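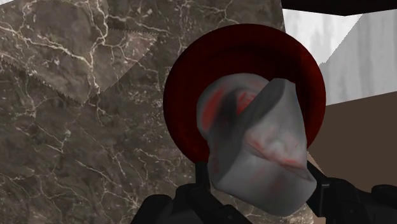

Nestoro has released version 11 of Gakby, its compatibility layer for running older Windows programs on Linux desktops. The update, available since Thursday, replaces the component that translates graphics calls and changes the way each program's settings are stored.

Earlier versions kept all installed programs in one shared folder, with a single registry file. Gakby 11 gives each program its own container - a separate folder with its own registry, fonts and library files. Existing set-ups are converted the first time the new version starts. The conversion needs at least 2 GB of free disk space and cannot be reversed, so Nestoro advises users to copy the old folder first.

Zofia Krawczyk, who leads development of the graphics component, said the old translator had been written for single-core machines and compiled shaders one at a time. The new one compiles them in the background and keeps the results on disk. In the company's own tests, start-up times fell by 40 per cent on programs that had been run at least once before.

The list of tested programs now has 3,000 entries. Accounting and label-printing packages make up most of the additions. Programs that install their own device drivers are still not supported, and neither are those that need a USB licence key.

Trokinport, a reseller, will offer the update to business customers in January. Its support manager, Damian Kaczmarczyk, said sites using shared network folders should wait for the first maintenance release - file locking between containers does not yet work over a network.

Home licences bought for version 10 remain valid. The 32-bit build has been dropped.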